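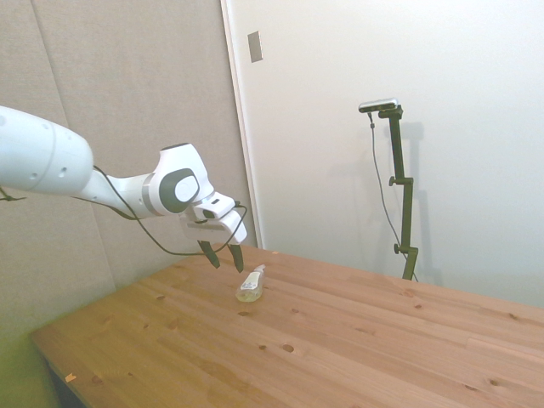

ok so the pine table. A few of you asked how I've been looking after it so I'm doing a thread, sorry in advance to everyone who followed me for soup

Background: it's from Berisha, $399, light pine with long planks running the length of it. I wanted a darker one. My sister Helju talked me into the light colour and now she gets to be smug about it every time she comes over

First thing I learned is that pine is soft. Like, you can dent it with a fingernail soft. If you want a table that stays perfect please buy something else, you will drive yourself mad with this one

Everyday cleaning is a little clear spray bottle with water and a tiny squirt of dish soap. That's it!! Couple of drops of soap in the whole bottle. If it foams when you shake it you've put in way too much (ask me about the week everything was sticky)

Spray the CLOTH, never the table. I used to blast the table directly and the water sat in the little grooves between the planks and the grain came up all furry

Then wipe the way the grain goes, then a dry cloth straight after. I do it after dinner while the kettle's on, takes no time

Small bottle beats big bottle, by the way. I had one of those giant trigger ones and my wrist hated it, plus I'd mix up heaps and it would sit under the sink for months going weird. The travel size ones get used up and you make fresh

PUT A LABEL ON IT. I have three of these bottles and one of them is vinegar for the windows. I sprayed the vinegar one on the table in March and there's still a dull patch where Konrad sits. He says he can't see it. I can see it

Someone's already asked about vinegar so - I wouldn't, not on a waxed top. It's great on glass, keep it there

Rings from mugs: mine mostly came out with a hair dryer on low, keep it moving, then a rub of wax once it cooled down. One ring is from a pot plant and that one lives here now

Wax is the Zikine one, $19 a tin from the hardware place near the station. I do the whole top twice a year with an old t-shirt, thin thin thin, leave it overnight and buff it in the morning. The tin says an hour. I've tried an hour and my sleeves stuck to it

Dents: damp cloth over the dent, warm iron on top for a few seconds, lift, look, go again. Do this BEFORE waxing and test underneath first. Got rid of most of the fork marks that way

Tomato sauce, turmeric, beetroot - wipe them up right away. I have an orange smudge from a curry that has survived everything. Laimutė reckons a day of sun will fade it so that's next on the list, if we ever get a day of sun

Oh and store the bottle standing up! I'm forever leaving mine lying on its side and a couple of them dribble from the nozzle. That's how you get a mystery damp spot

Replying here to the person who asked about sanding: haven't been brave enough yet. Esperanza did hers with a hand block over a long weekend and it came up beautifully but she also didn't have a dining table for a week

Will post again once I've tried the sun thing. Does anyone know if you have to take the wax off first?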